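Gripper comparison: progress report no. 5
2019-04-10
For Snežana Stojanović at Clalmont

Hello Snežana, and thanks for being patient with us while we moved everything over to the big room. We're properly going again now and I've got plenty to tell you.

The short version is that both hand-held grippers, the Skornum and the Clirneck, are in daily use and I have a favourite already (I'll try to be fair). The main thing we're comparing is the jaw pads, and how well the tracking copes when people get up and wander about.
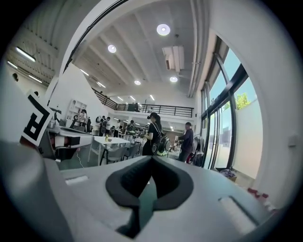
The Skornum is lighter and people pick it up happily, but its trigger is stiff and by the afternoon everyone moans about their thumbs. The Clirneck feels clumsy for the first ten minutes and then you stop noticing it! Oana Gavrilă has logged 51 sessions so far out of the 500 we promised you, which sounds worse than it is, as the first few weeks went on mounts and cables.

We lost 7 sessions when the Ursu controller dropped its link halfway through. A new cable seems to have cured it, but I'm keeping an eye on it.

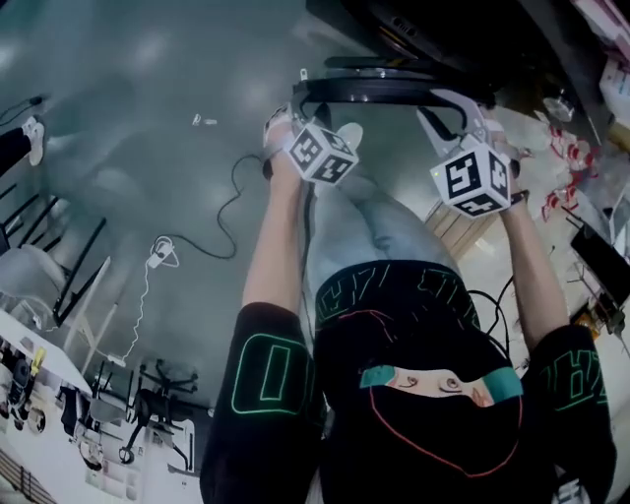 Do both hands need the same gripper?
For now they do. We tried a mixed pair early on and people kept squeezing too hard with one side, so the numbers were no use to anyone.

Next up is pad wear. I've ordered five spare sets and would like to swap them on a fixed schedule, if the budget line for consumables can stretch a bit (I'll send the sums separately). 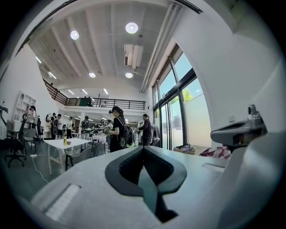

Gripper trials in the main workspace

We should have enough for a fair comparison by August. Oana wants to add a softer pad to the list and I'm inclined to let her, so shout if you'd rather we didn't.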